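Drunia app on Android - course files won't download for offline use

Ticket opened February 11, 2023
Status: Solved

Hi all, hoping you can help because I'm going a bit nuts over this! I'm taking two evening courses at Longate and I do most of my reading on the train, so I need the files saved on my phone before I leave the house. It worked fine all through December. Now I tap the little download arrow next to a module, the circle spins up to 31 percent, and then it just sits there. No error, nothing. If I leave the app and come back, the arrow is there again like I never touched it.

What I've tried so far:
Logged out and back in (twice).
Cleared the app cache - not the storage, I was scared of losing my notes.
Switched from wifi to mobile data and back.
Restarted the phone, of course.
Tried my other course. Same thing, except that one stops right away.

The files aren't huge or anything. The biggest one is a 100 MB slide deck and the rest are plain PDFs. I can open every single one of them in the browser, so my login must be okay.

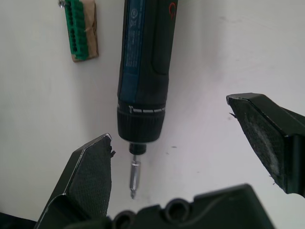

Subbarao Thampi replied: How much free space do you have, and where is the app saving to? Go to Settings, then Offline Content, then Save Location. If it says "SD card," switch it to "Phone" and try one small PDF first. Please don't clear storage yet, you'd lose any notes that haven't synced.

Okay, so I looked, and it did say SD card! I took that card out over the holidays and forgot all about it (it's in a drawer somewhere). I switched to Phone and the small PDF came down in a couple of seconds. The big module still failed, but this time I got a message saying it needed 1,000 MB free, and I only had 800. I deleted a pile of old podcasts, tried again and it went all the way through.

One leftover thing - the second course still shows the old arrow on two files, even though they open fine in airplane mode.

Bindu Chettiar replied: Pull down on the module list to refresh it and the arrows should catch up. Marking this as solved, but reply here if they come back and I'll reopen it.

Pulled down, arrows gone. Thank you both so much!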